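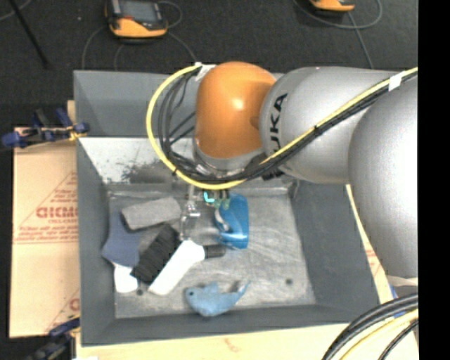

About Zesar Football Previews

Who we are
Small site, football only. Match previews, league tables, team news, a short note after the final whistle when there's time. Started by Raghavendra Joseph on a free blog, one league, one post a week, mostly read by people he used to play five-a-side with. Moved to our own address in January 2018 and has been here since.

Still small. Four regular writers, all part time, all with other jobs. Two cover the second and third tiers, one does cups, Raghavendra does whatever is left and the editing.

What we cover
Lower divisions mainly. The big leagues get plenty of attention elsewhere and we only go there for cup ties. Our bread and butter is the Arum League, 18 clubs, home and away, plus the regional cup in March. Also:

Promotion and relegation play-offs
Women's second division (every round from this season)
Youth finals, when we can get to the ground
Preseason friendlies – results only, no previews

How a preview gets written
Form over the last six games. Home and away split. Injuries and suspensions, from the clubs, not from message boards. Likely lineup. Head to head going back five seasons, further if the fixture is an old one. Then a prediction with the writer's name on it, and it stays up afterward whether it was right or wrong. We have been wrong a lot. Chettiar Town to finish bottom, for instance, the year they went up.

Goes online the evening before the game. Late team news gets added at the top with a time next to it.

The archive
893 previews so far, all free to read. Search works by club and by season, search by referee is broken and we know. Older ones from the blog are missing there tables, being put back by hand, slowly. If your club's page looks empty try the old spelling of the name.

Money
Ads on the side, and 700 supporters who pay a little each month. No bookmaker owns us or writes for us. We don't sell tips and won't answer mails asking for "sure" games. Supporters get the Cerska newsletter, a longer read on one club every second week – grounds, finances, who's coming through the academy.

Write for us
Yes please. Somebody for the northern group especially, we are thin up there. Send one preview of a game that hasn't been played yet, 400 words or so, no need for a resume. Paid per piece, same rate for everybody. We read everything but replies can take a couple weeks during the season.

Corrections
Wrong scorer, wrong date, wrong keeper – tell us. Use the contact form and paste the link to the page. Fixed the same day mostly, with a line at the bottom saying what was changed.

Comments
Open for 50 hours after each game, then closed. Argue about offside all you like. Abuse of players or refs gets removed, second time you're out.

Contact
Contact form in the footer. Clubs and press officers, same form, pick "club" from the menu so it doesnt land with the ad mail. Lineups and photos for the youth finals can go that way too.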